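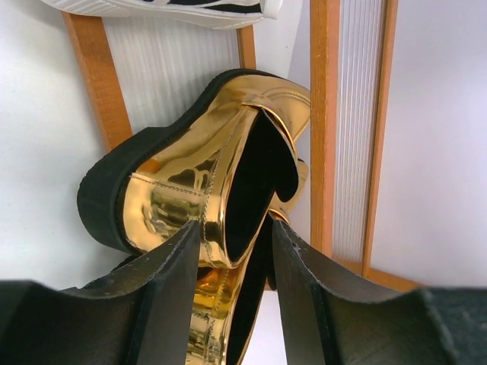

The bus from Clonanance to Fernthorpe goes through the hills, and in winter it is often late. Mrs. Cherkaoui had told me this on the telephone, very slowly, as if she was reading it to me from a paper. I came on 17th February with one suitcase and a cake from my aunt, and I waited in the station for the second bus until my feet did not belong to me any more. I had dressed for a city. I wore my ankle boots, the gold ones with the thick black sole, which shine so much that you can see the whole room in them, only bent. An old man on the bench looked at them for a long time. Then he said, "You are going to the school." It was not a question, so I did not answer it.

I was going to teach piano to children who did not want to learn piano. The last teacher had left in December, in the middle of a term, and she had taken with her the good metronome. This was the first thing that everybody told me about her. The second thing was that she had been a wonderful teacher.

Mrs. Cherkaoui gave me the room above the bakery. It had a bed, a table and a window from which I could see the roof of the school. In the drawer of the table I found an envelope. On it was written, in blue ink, "For the next one."

I did not open it that evening. I am not a brave person with envelopes. I ate a piece of the cake, I washed the knife, and I listened to the baker, who began his work at two in the morning and sang while he did it. He sang quite badly but he never stopped in the middle of a song, and I thought that I could like a man for this.

In the morning I opened the envelope. Inside was one sheet of music, copied by hand. It was a waltz, easy in the left hand and strange in the right hand. There was no title. At the bottom was a name, Lăcrămioara Iordache, and under the name a short sentence: "The boy by the radiator can play this, but he will tell you that he cannot."
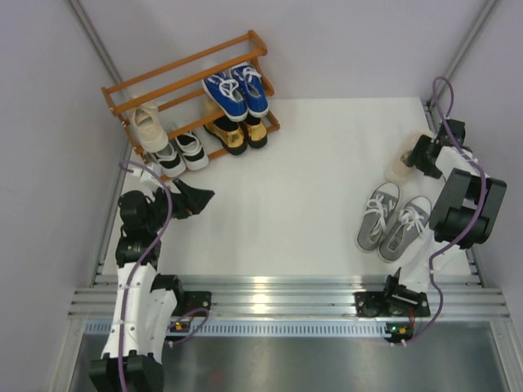 The shoe rack, with its upper and lower level.

The children left their outdoor shoes at the door and came to me in socks. There was indeed a boy by the radiator. His name was Clitimon, after a grandfather, and he was ashamed of it. He sat with his back to the warm part and looked at the floor for the whole lesson. When his turn came he played five notes of a scale and said that his hand was hurting.

"Which hand?" I asked.

He thought about it. "Both," he said.

I waited three weeks. I had the waltz in my bag every day, folded between two books, and every day I brought it home again. I was afraid that he would say no, and then I would have nothing more to try. Also, I will admit it, I was a little jealous. I wanted to find him by myself and not by a note from a drawer.

Then came a day with heavy snow and only he arrived, because he lived across the street. I did not say anything. I put the sheet on the piano, I went to the window and I pretended to look for the others.

For a long time it was quiet. I heard the radiator, and I heard him turn the paper to see if there was something on the back.

"This is her writing," he said.

"Yes."

"She said that she would finish it."

I came closer. I had played that waltz on my table with my fingers every evening, and I had not noticed that it did not end. The last bar was full, the line was drawn, but the melody was still standing on one leg - it was waiting for somebody to come.

He played it from the beginning. He did not play it perfectly. In the strange place in the right hand he went too fast, as a person does when he walks past a dog. And when he came to the last bar he did not stop. He played four bars more, softly, and then he took his hands away and put them under his knees.

"I can't play it," he said.

"No," I said. "Show me again how you can't."

377 shares
5 comments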